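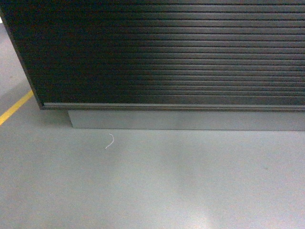
Subject: Re: tambour cabinet, shutter stops short on the right

On Saturday Viera Kopecký wrote:
> The roll-up front on our cabinet in Benport closes flush on the left
> but stays 6 mm high on the right. Slats look fine from outside.
> Should I shim the bottom rail or adjust the base first?
> The unit is loaded, mostly binders.

Base first. Leave the rail alone until the carcass is square.

Put a level across the top, then along one side. A loaded cabinet on a hard floor will rack if one corner is low, and the side channels stop being parallel. Empty it before you turn the levelers. Ours are reached from inside, through the bottom panel; I don't know whether the Koubek units are the same.

When it reads level, measure both diagonals of the opening. Within 2 mm is good enough. Run the shutter up and down a few times and check the gap again.

If the right side still hangs, vacuum the channel and wipe it with a dry cloth. No oil – it holds grit and the slats start to bind. Dry silicone is fine, sparingly.

Rozália had the same fault in February and it was a paper clip in the channel.

What do the diagonals read now?

Lăcrămioara Moldovan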